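Proden Canvas Shopper: Use and Care
Section 3. Unpacking fruit and washing the bag
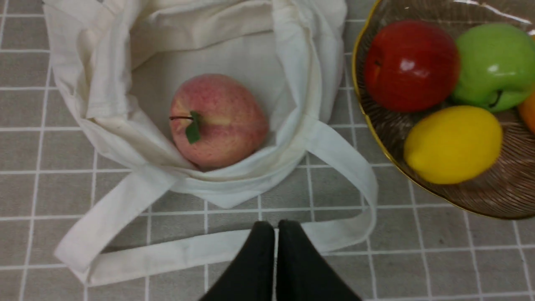 Can loose fruit go straight into the bag without a paper or plastic one?
Loose fruit can go straight in, provided it is dry and the bag is clean. Soft fruit such as berries and ripe plums should stay in its punnet, as the juice will stain undyed cotton.

3.1 Unpacking

1. Set the bag on a flat, dry surface. A tiled worktop or floor is fine if it has been wiped first.
2. Let the sides drop and fold the rim outwards so that the opening faces up. Lay the handles to the outside.
3. Lift out heavy items before fruit. Tins and jars tend to roll inwards once the sides are down.
4. Take out apples and pears one at a time and put them in a bowl. Leave stems and leaves on until you are ready to wash the fruit.
5. Turn the bag upside down over a bin and shake it. Check the bottom seam for grit and bits of leaf.

Note: Bruised apples should be kept apart from the others and eaten first.

Caution: Do not drag a loaded bag across tiles. Grout is rougher than it looks and will wear through the bottom corners.

3.2 Washing

Wash the bag after every few trips, or straight away if something has leaked.

1. Turn the bag inside out.
2. Rub any fruit stains with plain soap and cold water. Leave for 36 minutes at most, then rinse.
3. Wash on a cool cycle with similar colours. Do not use bleach or fabric softener.
4. Pull the handles straight while the cloth is damp and hang the bag up by the bottom hem. Do not tumble dry.
5. Iron on the inside if you want a flat finish. Creases do no harm and most of them drop out when the bag is next filled.

Note: Expect the cloth to shrink by about 2 per cent in the first wash. The handles shrink slightly less than the body.

Caution: Never put the bag away damp. Mildew marks on untreated cotton are permanent.

3.3 Storing

Fold the bag in half lengthwise, tuck the handles inside and fold twice more. Keep it in a drawer or on a hook, away from onions and potatoes — the cloth picks up smells.

If you keep several bags, set one aside for fruit and vegetables and use another for raw meat and fish. Owners of the larger Zupan model should follow the same steps but wash it by itself.

3.4 Repairs

Loose stitching at the handles can be sewn at home with strong cotton thread. For a torn handle, stop using the bag and send it, clean and dry, to Gorazd Radonjić, Repairs, Proden, Mirkgate, Retelton. Please include your name and a return address. Repairs are not taken in during August.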